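**Ivton two-arm bench kit: is the Plundach gripper pack worth adding for drawer and small-object work?**

Tags: ivton, grippers, wrist-camera, bench-setup

We are pricing the Ivton bench kit (2 arms, bases, one controller) for a small test lab. The work is opening cabinet drawers by a bar handle, then picking small household items off the table and putting them in a tray. Nothing heavy.

The base kit ships with parallel grippers. Our reseller, Wiegand, wants to add the Plundach pack, which is longer fingers plus a wrist camera mount. My questions:

1. Can the standard parallel gripper handle a slim bar handle without a custom finger? This is the type of handle and drawer I mean, with the tray directly in front of the cabinet:
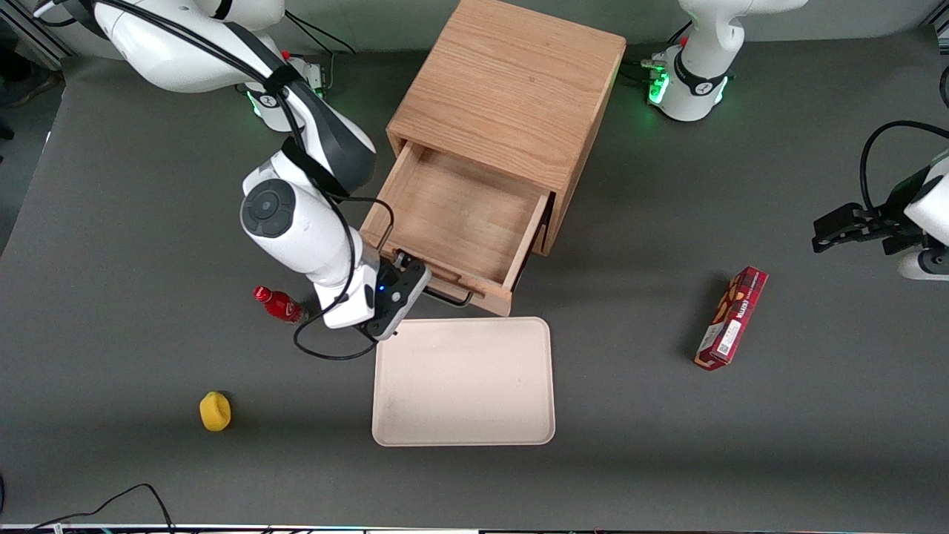 2. Is a wrist view good enough to line up on small items, or do we need a second fixed camera?
3. Does the service plan cover cable wear at the wrist?

Budget for add-ons is 4000, so I can't take everything on the quote.

## Answer 1 (accepted)

We have run the same kit on drawers since March. Taking your points in order.

**Handle.** Standard fingers are fine if there is clearance behind the bar. Measure the gap between the bar and the drawer front before you order anything. Approach square to the bar and limit closing force. Most of our failed pulls came from the cabinet sliding, so fix it to the table or put a rubber mat under it. Leave room for full drawer travel too. If the tray sits close to the cabinet, the drawer front ends up right over its edge and you lose the approach from below.

**Wrist view.** Good for the last part of the approach. With both fingertips visible at the bottom of the image, you can center a small item in the gap between them:
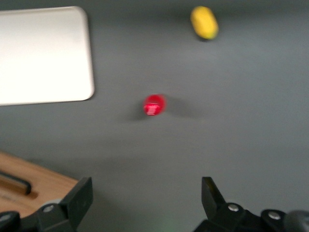

*Last edited in March · 4 revisions*

The limit is motion blur. Edges smear while the arm is moving, and printing on a small label can't be read. If your software needs the text, stop the arm, wait for it to settle, then capture. Large items also run out of view quickly, so keep a fixed camera for the overall layout. I would not buy the kit with the wrist view alone.

**Cables.** Our plan treats the wrist cable as a wear part. It is replaced once at no charge, then billed. Check the loop length at full wrist rotation on the first day – a loop that is too long drags across the table and can catch on the tray rim.

I'd buy the camera mount and skip the long fingers. Wiegand will split the pack if you ask.

## Answer 2

Mostly agree with the above, but look at the Dristside fingers before you decide. They cost less than Plundach and the bolt pattern matched ours. Pads wore out after 20 hours on metal handles though, so order spares.

## Answer 3

depends on the drawer. ours sticks and no gripper fixed that, we waxed the runners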